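Pamholm 82 Antenna Tuner

Price: $449
Item no. 1515
In stock, ships from our Wumcombe shop

I get asked about this tuner more than anything else on the shelf, so I'm going to write down what I usually say on the phone. I've had one on my own desk since last August and it's the only tuner I've used on 40 meters in all that time.

The Pamholm 82 is a manual tuner for HF, 160 through 10 meters. You get two big capacitor knobs, a roller inductor with a turns counter, and a cross-needle meter that shows forward and reflected power together. No menus, no memory slots, nothing to update. If you grew up on the old style of tuner you'll feel at home in five minutes, and if you didn't, well, you'll burn an evening playing with it and then you'll feel at home (I think it's a fun evening, but I'm odd that way).

What I like best is the roller inductor. The crank is smooth and it stays where you leave it. My last tuner had a tap switch, and there was always one spot on 80 where I wanted to be halfway between two clicks. With the roller you just keep going until the needle drops. Write the counter number on a card for each band and you can get back there in seconds next time!

It'll match coax, a single random wire, or a balanced line through the built-in 4:1 balun. I run mine into a plain doublet fed with ladder line that comes in by the window.

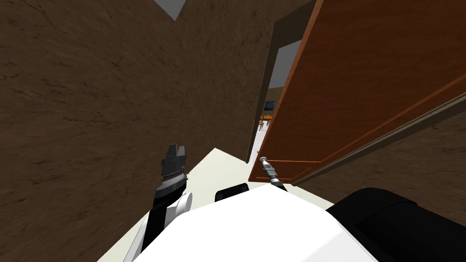

On the balun, a word of caution. It's fine for most doublets, but if your feed line happens to be an awkward length on one band, the balun can get warm at full power. Add or cut a few feet of line and try again. I had to do that on 20, and it's behaved ever since.

The meter lamp needs 12 volts, and there's a cord in the box for it. Everything else works without power. I forget to plug mine in half the time – you only miss it late at night.

A few people have asked how it compares to the Iriteo automatic tuner we also carry. The Iriteo is quicker, and if you hop between bands all through a contest you should probably buy that one. The Pamholm handles tougher antennas and it costs less. I'd take the manual one for a home station and the automatic one for the car.

Things I'd change: the ground terminal on the back is too close to the wire post, and the rubber feet are a bit slick, so it slides when you crank hard. I put a scrap of shelf liner under mine.

What's in the box
Tuner
Lamp power cord
Printed manual (short, but the chart on page 9 is worth taping to the wall)
Spare meter lamp

You'll need your own coax jumper to go between the radio and the tuner. Add one at checkout if you like, we make them up in the shop.

Goes well with
Steinarsdóttir ladder line, sold by the foot
Iriteo dummy load
Pamholm ground strap kit

Shipping and returns
It's a heavy box, so it goes by ground only. If you don't get on with it, send it back within 30 days in the original packing and I'll refund the price of the tuner. Please lock the roller with the cardboard wedge before you ship it – the manual shows where it goes.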